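Trefor Humphreys
Thread on the state's small manufacturer tax credit, which comes up for renewal in January. 1/10

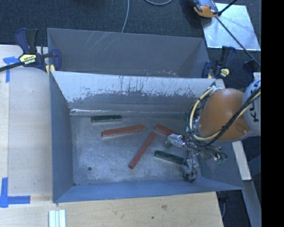
Red bars and green blocks in a gray metal bin.

2/ The credit pays firms back for part of what they spend on new equipment. It was sold as help for small shops. The cutoff is 175 employees, and it is counted per legal entity, not per owner.

3/ That last part matters. A company with four subsidiaries can file four times, and each one looks small on paper. Serkside did this last year and broke no rule.

4/ Nearly 60 percent of the money went to firms that would miss the cutoff if you counted the whole group. I got that by matching the published list of recipients against ownership filings. It took a while.

5/ Would they have bought the equipment anyway? In many cases, yes. Nägeli had signed its purchase orders before the credit passed, then claimed it on the same orders. The law let them look back a full year.

6/ I don't blame the companies. If the form says you qualify, you fill in the form. The people who wrote the form are the ones to ask.

7/ Meanwhile the minimum claim is $40,000 in spending. A five-person shop replacing one used lathe doesn't get there. I talked to the owner of Disivis, who has put off two purchases to try to bunch them into one tax year. That is a strange thing for a tax law to reward.

8/ Supporters point to jobs. The state's own review compared towns that got a lot of credit money with towns that got little. Hiring was up in both by close to the same amount. The review is 5 pages long and worth reading.

9/ Three changes I'd make if it has to be renewed: count employees across the whole group, drop the look-back year, and cut the minimum claim. Better still would be to let it lapse and lower the rate for everyone. Fewer forms, too.

10/ Someone asked about Sustness. They are on the list, but under the energy credit, and that runs under a different law. I'll go through that one in a separate thread – the ownership filings are messier.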